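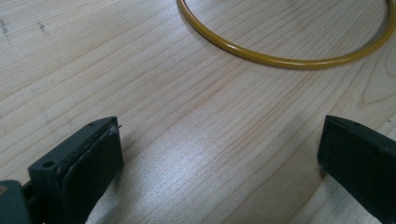

Re: [handheld-wg] section on starting position, and pad wear

Hi all,

I read Haoran's draft of the starting position rule over lunch and I think we're close, but the wording still lets people do what they like. "Fingers open near the object" means one thing to me and something else to the folks in Preddale. My own habit is fingers wide open, bare table between them, and the object out past the opening – so with the yellow ring, the near edge of the curve is beyond the gap and neither finger is anywhere close to touching it. I'd love to see that written down as the default. If someone has a good reason to start closer in, fine, they can put it in the session notes.

Haoran Shao wrote:

> I would rather not add more rules to section 5. The Rirnton people
> already say it's too long to read before a shift, and they're right.
> Could we settle for "fingers open near the object" and leave the rest
> to the trainer? Also, does anybody check the pads between sessions?
> I can't find a word on it in the May version.

Fair point on length! I'd happily drop the paragraph about table height to make room, and I don't think anyone at Pesositz would miss it.

On the pads, no, there's no rule, and there should be. Dust and little scuffs collect along the seam where the pad meets the plastic, and people wipe the face of the pad and forget the seam completely (me too, for months). I went back through our log and out of 141 sessions only 2 had a note about pad condition. That can't be right. I'd suggest a wipe and a look before each session, seam included, and a box to tick. Replace the pad if an edge is lifting.

One more thing while I'm here – glare. A table with a bit of shine on it throws the overhead light back right between the fingers, and the grain washes out. Reiko Hattori asked at the Tsuchiya meeting if we should require matte tops. I'd say no, too many sites would have to buy furniture. But "note any glare in the work area" would cost us one line, and I'd vote for that.

Can I get comments on the pad rule first? I'll type up whatever we agree on and send it back to the list.

Thanks,
Reiko's deskmate in Preddale's sister lab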